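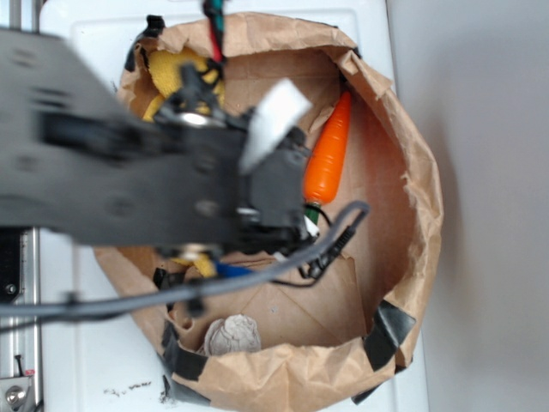

Packing for the September walking safari starts earlier than most guests expect, and the first question we get is always about bags. Jirley flies its guests from the coast to the Dundbridge airstrip in a small plane, and the pilots want soft luggage only. Your main bag can weigh up to 55 pounds if you are on the shared charter, less if you have booked the smaller plane. Please leave plastic shopping bags at home. Several countries in the region ban them, and they can be taken from you at the airport. An open brown paper bag does the same job for boots or laundry and can go in the camp stove when you are done with it.

Our lead guide again this year is Kimutai Chege, who grew up close to the Rotich hills and has walked them in every season. He will meet the group at the airstrip and stay with you until the last morning. The route is the same as last year with one change. On day four we now cross the river below the old mission, built in 1877, and camp on the far bank. The new site has more shade and is closer to where the elephants come down to drink.

Mornings start with tea before light and a walk of two to three hours. After lunch there is time to rest, and a shorter walk or a drive late in the day. You do not need to be an athlete, but you should be comfortable on uneven ground in the heat. Bring shoes you have already worn in - new boots cause more trouble on this trip than anything else.

The Jiltadeo bird list now stands at 843 species. Guests on last year's trip added 2 of them, both small brown warblers that took most of an afternoon to agree on. Binoculars are worth the weight. Chege carries a spotting scope, so there is no need to bring your own.

We still have places on the second departure. Deposits are refundable until June 19, 2023, and the balance is due when you send in your flight details. Yellow fever certificates should travel in your hand luggage with your passport. If you have a food allergy, write it on the booking form even if you have told us before - the camp kitchen works from the form.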